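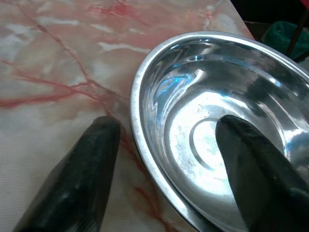

Support > Kitchen Scales > Gorlow 5 > Setting Up and Weighing

3. Setting up the scale

Read this section before you use the scale for the first time. The Gorlow 5 weighs up to 5 kg in steps of 1 g. Anything left on the platform counts toward that limit, including the bowl.

3.1 Fitting the batteries

1. Turn the scale over and lay it on a folded towel.
2. Slide the battery door toward the edge marked OPEN and lift it off.
3. Fit 3 new AAA batteries. Match the plus and minus signs in the tray.
4. Close the door. It should sit flush with the base.

Note: Do not mix old and new batteries. Rechargeable cells can be used, but the low battery sign will come on sooner.

3.2 Choosing a place

1. Put the scale on a hard, level surface. Carpet, cork mats and soft tablecloths give low readings.
2. Check that all four feet touch the surface. If the scale rocks, turn the adjustable foot at the back left until it stops.
3. Keep the scale away from fans, open windows and running mixers.

If you have moved the scale from a cold room, leave it switched off for half an hour before weighing.

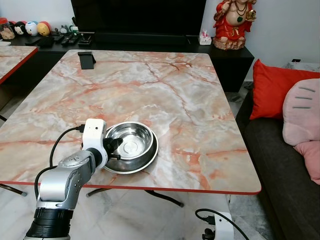

3.3 Weighing with a bowl

1. Press ON and wait for the display to show 0 g.
2. Place the empty bowl in the middle of the platform. The rim must not touch a wall, the counter or the display housing.
3. Press TARE. The display goes back to 0 g.
4. Add the first ingredient slowly and read the weight when the small circle stops blinking.
5. Press TARE again before each new ingredient.

A wide bowl can hide the display. Use the Urquhart riser (sold separately) or press HOLD, which keeps the last reading on screen after the bowl is lifted off.

Note: The scale turns itself off after 3 minutes without a change in weight – the tare value is lost when this happens. To switch this off, hold ON until you hear two beeps.

CAUTION: Do not drop ingredients or bowls onto the platform. A sharp knock can damage the load cell even when the weight is well under the limit.

3.4 Checking accuracy

You will need the 400 g check weight from the Vodby accessory kit.

1. With nothing on the platform, press ON and wait for 0 g.
2. Set the check weight in the middle.
3. Read the display. 399 g, 400 g or 401 g is normal.
4. If the reading is outside this range, hold TARE until CAL appears, take the weight off, wait for 0 g, then put it back on.
5. When the display shows PASS, remove the weight.

If FAIL appears, check the feet and the batteries and repeat from step 1. Scales that fail a second time should be returned to the Stadach service desk in their original packing, with the batteries taken out.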